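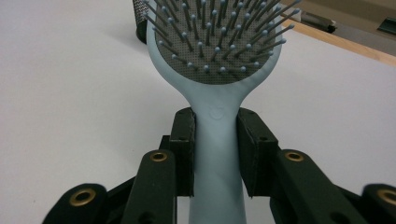 Ustley school roof – where we're at

Quick one, typing this before the bus. Sorry for the quiet, the internet in Garach has been down more than up.

So. The roof is on! Not the whole roof. The long side, over the two classrooms, is done and screwed down, and the porch is still open to the sky. Sheets for the porch are in a truck somewhere between here and the coast. Driver says tomorrow. Driver said tomorrow on my last call too.

Enrollment is 63 kids now, up from what we planned for, so the younger ones come mornings and the older ones after lunch. Three teachers. One of them walks 7 miles each way, which I only found out by asking why she was always first to leave. We're trying to find her a room in the village.

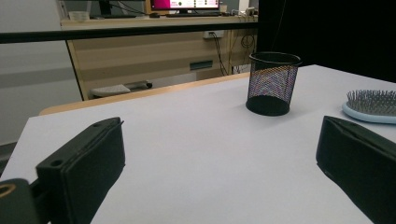

and the well, since a few of you wrote about it. The pump works, the water is good, but the concrete apron around it cracked in January and needs to be redone before the rains. Trellita paid for the first one and has said they'll cover the cement again if we find the labor. Parents have offered. Need to sort out who feeds everybody on the work days, that always ends up being the same few moms and its not fair.

Desks – still short. The carpenter in Garach wants half up front. Fine with me, his last batch was solid. Benches for now.

Also met with the Abu Hammour group, who fund books for schools in the next valley. Good talk, lots of tea. They would like to see a reading list in both languages befor they commit to anything. I have a draft, it's a mess, will clean it up this week.
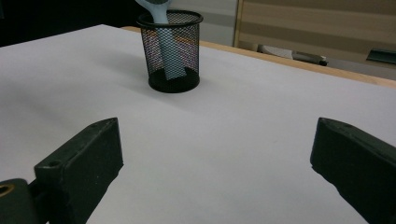
Can I send school supplies by mail?

Please don't, the customs fees usually cost more than whats in the box. Money goes further, and we buy notebooks and chalk at the market in Garach, about 2 hours down the road.

OK bus is here. More when the porch sheets show up.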